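Mirstead Quilt and Sewing Circle - Minutes, 5 July 2021
Typed up by me, Delyth Wynne, from my own scribbles, so blame me for any mistakes! 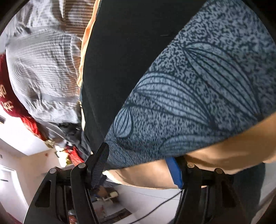
Who came
We had 28 people, plus two who had to leave before the coffee. Apologies from the Tuesday morning gang, most of whom are away at the lake. It was so nice to be back in the big room again, and I'm afraid we started late because everyone was talking.

Last meeting's minutes
Read and agreed, with one fix. I had written that the Cadwaladr Hall rent was going up in August. It's going up in December. Sorry for the scare.

Money
We have $469 in the account after paying for the new ironing board covers. The dues jar was passed around and most people are now paid up for the summer (if you aren't, it's still $5, and I take cash or a check). A few people asked if we could afford a second cutting mat. I said yes if it's the medium one, and no if it's the giant one I also want.

The Dekness fair
This took up most of the evening. We've been given a table at the Dekness fair again, same spot as two years ago, next to the pie people. Last time we sold out of pot holders before lunch and took home nearly all the table runners, so we agreed to go heavy on small things. Pot holders, zipper pouches, bookmarks, and those little fabric baskets if anyone has the patience. Table runners only if you already have one finished.

There was a long back and forth about prices. Some of us think we charge too little for pouches, and some of us think people at a fair won't pay more. We put it to a vote and raised lined pouches by a dollar. Plain ones stay as they are.

Please bring your finished pieces to the next meeting with a paper tag pinned on - name and price, in pen. Pencil rubs off and then I have to call everybody.

Machines
The old Grander is skipping stitches again. I've tried a new needle and cleaned out the lint (there was a lot!) and it's a bit better on cotton but still hopeless on denim. We agreed to have it looked at before we talk about replacing it. Until then, please use one of the other two for anything thick.

Scrap swap
We'll do this at the next meeting, in the last 20 minutes. Bring pieces bigger than your hand, ironed if you can manage it. Whatever's left goes in the bin under the stairs for the kids' class.

Anything else
Someone left a pair of good scissors with a green ribbon on the handle. I have them at home. A request was made for fewer lemon cookies, and a second request was made right away for more of them, so I'm leaving that one alone.

We finished at nine and stacked the chairs. Next meeting is in two weeks, same room, same time.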